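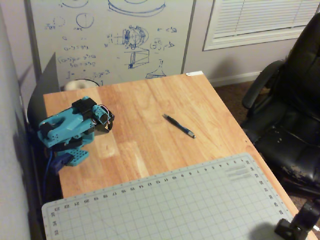 Writing letters by hand again

March 12, 2026

In May I'll have been writing one letter a week for a year. I started after my old neighbor Dirk Brinkmann moved away and told me he was done with email. He gave me a mailing address and said I could use it or not. I used it.

The first few were bad. I hadn't written more than a grocery list by hand since school, and my hand hurt after half a page. My lines sloped down to the right. I also kept starting over when I made a mistake, and I went through most of a pad of Sperling paper that way. Now I cross the word out and keep going. Dirk has never said anything about it, and his own letters have plenty of crossed-out words.

I set some rules early on. Two pages at most. No drafts. Answer whatever the other person asked before talking about myself. I broke the first rule in the winter, when the furnace went out and I had a lot to say about it.
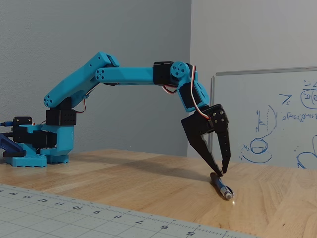
The paper matters more than I thought it would. Sperling is fine but thin, and the ink shows through, so you only get one side. I switched to Astora, which is heavier and comes in pads of 24 sheets. A pad lasts me a couple of months if I don't waste any. I tried a box of 300 loose sheets from Bilter because it was cheaper per page, and I'm still working through it for lists and phone notes. I don't like it for letters. The surface is too slick and I smear everything.

I write with whatever is lying there. People have told me to get a fountain pen. I borrowed one from Damir Delić for a month and gave it back. It was nice to hold, but I'm left-handed and ended up with blue on the side of my palm every time.

Damir is the second person I write to. He lives 4 miles from me and we see each other often enough, so the letters are a little silly, but we write about different things than we talk about. He told me about his father's shop in Drernance in a letter. I'd known him for years and had never heard any of it.
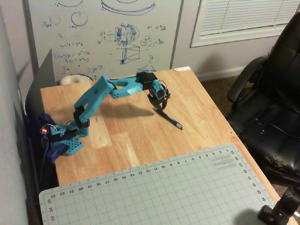

At the desk, where most of the letters get written.

I keep the replies in a shoebox in the closet, in the order they came. I don't keep copies of mine, and sometimes I can't remember what Dirk is answering. Last week he wrote "yes, but only the green ones" and I have no idea what I asked him.

Stamps are the main expense. I buy them a roll at a time and put the roll in the drawer with the envelopes. If anyone has a good source for plain envelopes with a decent glue strip, leave a comment. The ones I have now pop open and I've been taping them.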